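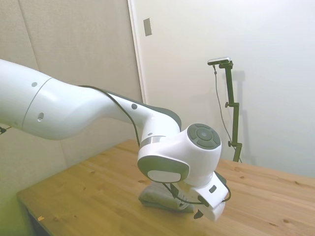
Has anyone here had robots come in on the folding side of a laundry, and what happened to your hours?

Mine stayed the same, but the work changed a lot. I'm at the Pranddale plant, and we've had 2 arms on flat pieces since November. I used to fold all shift. Now I load, check corners and pull anything stained – and my wrists feel great!

mansour_shift2
Same hours here, fewer people on nights though. Three left and weren't replaced. That part gets skipped when folks get excited.

Tala Hattar
Fair point, and I'd be mad about it too. We had 19 on the floor before and still have 19, so I'm speaking from a good spot. I do love learning to teach the thing new folds!

lintrap78
Do you get paid more for the teaching?

Tala Hattar
A little, after we asked twice. Get it in writing before training starts.

mansour_shift2
Ours calls it "other duties." No raise.

Nelluteo
Towels fine, fitted sheets terrible? That's our experience. I still do every one of those by hand.

Tala Hattar
Ha, same! We don't even send them over. Washcloths and napkins all day long, though – 3,226 on our best shift.

lintrap78
OK, I'm asking about pay at the next meeting.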